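Thursday, November 22, 2018

Notebook, tableware bench. Written by me, please correct if you see mistakes.

In the morning Imelda and I unpacked the second box from Mekeck. One saucer had a chip on the edge, so I put it in the drawer for damaged pieces and wrote it on the list. Everything else went on the shelf by the door. The labels from October are falling off again. We must find a better glue, or write directly on tape.

After lunch I worked on the place settings. Ayman asked for a simple one for breakfast, with few things but different from each other in shape and surface. I chose the amber tumbler, the big light blue bowl and the round woven mat. The straw is the pinkish-orange one. I tried first a white straw, but beside the amber it looked a little sad, and Despina agreed with me.

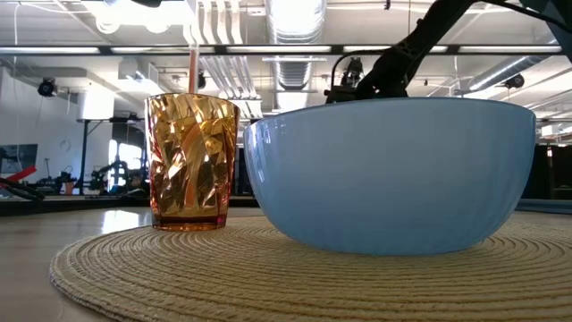

The mat gives me some trouble. It is coiled cord, and the rings make small ridges, so a piece with a narrow base does not always sit flat on it. I turned the tumbler a few times until it stopped rocking. The bowl is easier, it stays where I put it. I keep a small gap between the two, because when they touch they make a noise each time somebody leans on the table.

Washing: the flat sides of the tumbler keep fingerprints very much. I used warm water with a drop of soap and the soft cloth, not the green sponge. The sponge left thin lines on the old Enarden cup, and I don't want to repeat this. The mat should not go in water at all. Brian washed one last month and it dried in the form of a hat. Now we only shake it and brush it along the rings.

Volume check, asked by Haiyan: I poured 200 ml of water in the tumbler and it was comfortable, no spilling when I carried it to the sink. For the bowl I used the 1000 ml jug, but I was interrupted by the telephone and did not write the level. To repeat.

To do:
Measure the bowl again.
Ask Despina if the second mat can be the same color or must be darker.
Order straws, we have only 5 good ones left.
Return the empty Mekeck box before they ask for it.

Haiyan, the key of the drawer is in the blue pencil case.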